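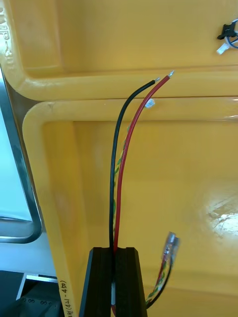 I went back and forth on buying the Dovari sorting tray for months, which is silly for what amounts to a piece of molded plastic, but my bench is small and whatever sits on it has to earn the space. I finally ordered one from Homgate in September along with a bunch of hookup wire, and I've been using it pretty much every weekend since then.

Mine is yellow. Very yellow! I wanted gray and they were out, and I grumbled about it for a day or two, and now I wouldn't trade. Black wire and red wire both jump right out at you against that color, and so do the little bare silvery ends, which I used to lose completely on my old dark mat. The one thing that gets a bit lost is yellow wire, as you'd expect. If it's twisted together with green you can still follow it fine, but a single loose yellow lead takes a second look.

The compartments are molded in with the rest of the tray, so there are no dividers to pop out and go missing (I had a Plarnia organizer before this and I think I still find its dividers under the couch). The rims between the compartments are rounded, and I love that. You can drape a long lead over one and it doesn't kink or catch on anything. I lay my power leads across with the tips hanging over the next section, tin them, and leave them there until I need them. Twisted bundles go down in the deeper part with the connectors facing up so I can grab the right one.

Now the gripes. You can't change the layout, so if your stuff doesn't fit the sections it came with, tough luck. I'd happily give up one of the small ones for a single long channel, because anything over a foot or so ends up curling up out of the tray like it's trying to leave. It also slides around on a smooth bench. I stuck some rubber feet on the bottom and that fixed it, but they should come with it at this price. And please don't set a hot iron down anywhere near it. I touched the outside wall with the tip once, for maybe a second, and now there's a shiny little dent to remember it by.

Cleaning is easy enough. Bits of stripped insulation collect in the corners and a soft paintbrush gets them out. Flux takes a wipe with alcohol, and so far that hasn't dulled the finish or made it sticky.

I did try the Kelmendi version at a friend's place before I bought this one. It's deeper, with a lid, and if you carry your projects back and forth you'd probably like it better. For wiring at a bench I found it too deep, and I kept scraping my knuckles on the sides trying to get at short leads.

Four stars from me, and it'd be five with feet on it. I'm ordering a second one for screws and heat shrink, and I'm getting it in yellow again.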